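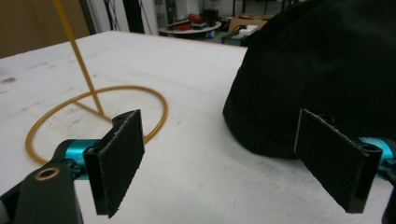
A reader wrote to me after my August post that there is no sense in teaching robots to handle clothes, a washing machine needed no hands and the next machine will need none too. I kept this comment in my head for the whole trip to the Tuvance open day, and I must say I came home less sure than him.

The open day was held in November 2022, in the building where Tuvance shares a floor with two smaller companies. I had registered by email and received number 128 on a paper badge. They expected 200 visitors. The corridor was narrow for so many people, but the guides moved us in small groups and the waiting was not long.

Most people went first to the big hall, where a packing line was running with music and a lot of light. I preferred the lab at the end of the corridor, room 614. It looks like a place where people work - cardboard, cables on the floor, a table with scratches. On this table they were showing the project called Mao, which is about cloth.

I had expected a robot arm that does everything by itself. What they do at this stage is different. A person takes a gripper in the hand and does the task with it, slowly, and the movement is recorded. Later, a robot should learn from many such recordings. The guide told us the goal for Mao is 3,000 recordings before the winter break. I asked if a few hundred would not be enough, and the answer was that cloth never lies the same way two times. A box is always a box, but a shirt has a new shape every time you let it go.
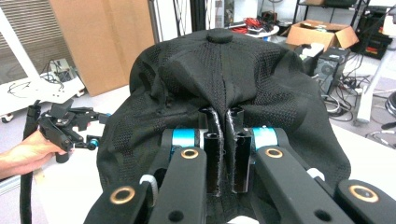
Gripper closed on the fold, room 614.

After the demonstration, visitors could try a gripper themselves on a cotton towel. I waited my turn and was quite bad at it. My first mistake was to press too hard from above, so the towel slid away from me. My second was to look at my own hand, when I should look at the edge of the fabric. A girl before me, maybe ten years old, folded the towel in half at the first attempt and received applause.

What I would criticize is the talk in the hall. The speaker from Fluton showed many slides with arrows and told us that homes will change soon, but he did not say what the machine will cost or who will repair it. I wrote down both questions and there was no time to ask them. The people in the lab were more modest. When I asked how far they are from a robot that can put away my laundry, the answer was "far," and then a long explanation about wrinkles, which I enjoyed.

Coffee was free, the sandwiches were finished by noon. I took a brochure about Grornetar, their project for warehouse shelves, but I have not read it yet. If they open the doors again next year I will go, and I will practice with a towel before.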